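Une règle écrite vaut mieux que dix habitudes

Bon, je le dis vite parce que j'ai un train. On n'a pas besoin d'une nouvelle norme pour les petits postes robotisés. On a besoin que les gens écrivent ce qu'ils font. Sur une page.

Chez Ginura j'ai lu un référentiel interne de 235 pages. Vocabulaire impeccable, schémas partout. Et pas une ligne sur l'état de la table au départ d'un essai. Où vont les objets, qui remet en place, quand est-ce qu'on déclare l'essai raté. Rien. Chez Nuddale c'est l'inverse, 10 lignes punaisées au mur, et tout le monde les connait par coeur. Devinez où je préfère travailler.

Wondimu Chala me reproche de mépriser les normes. Faux. La sécurité des personnes, l'arrêt d'urgence, les distances – on n'y touche pas, on applique. Je parle du reste, la bonne pratique du quotidien, celle qui fait qu'un résultat veut dire quelque chose six mois plus tard. Il me répond que ça viendra avec l'expérience. Ben non. L'expérience part avec les gens, on l'a vu en juin quand deux techniciens ont quitté Trakdale le même mois.

Ma proposition tient en peu de mots. Position de départ notée. Objets nommés toujours pareil (un cube rouge, pas « le truc rouge »). Câbles : un trajet décidé d'avance et vérifié. Critère de réussite écrit avant, jamais aprés. Et une vue d'ensemble plus une vue au poignet, parce que les désaccords se règlent souvent là.

Un panier, des cubes, une pince : le niveau de complexité dont je parle.
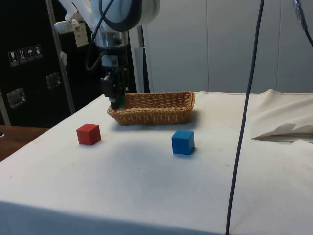
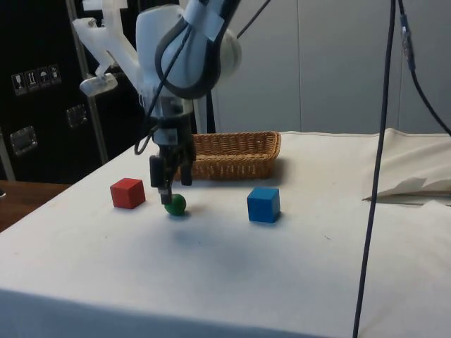
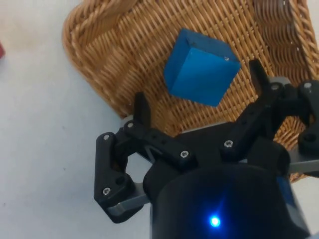
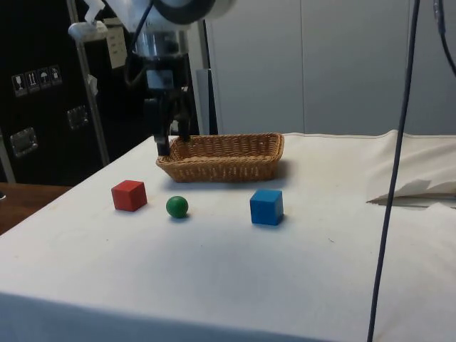
On me dira que c'est trop simple pour mériter des règles. Justement, si on n'arrive pas à s'entendre sur le simple, je ne vois pas comment on fera pour un atelier entier. Abera a essayé de commencer par l'atelier entier. 30 réunions. Le document n'est toujours pas signé.

Donc une page, datée, avec un nom en bas. Et on la corrige quand elle est fausse.

À lire aussi
Arrêt d'urgence : relire les bases
Trakdale, retour sur une année difficile
101 essais ratés et ce qu'on en garde
Faut-il certifier les intégrateurs ?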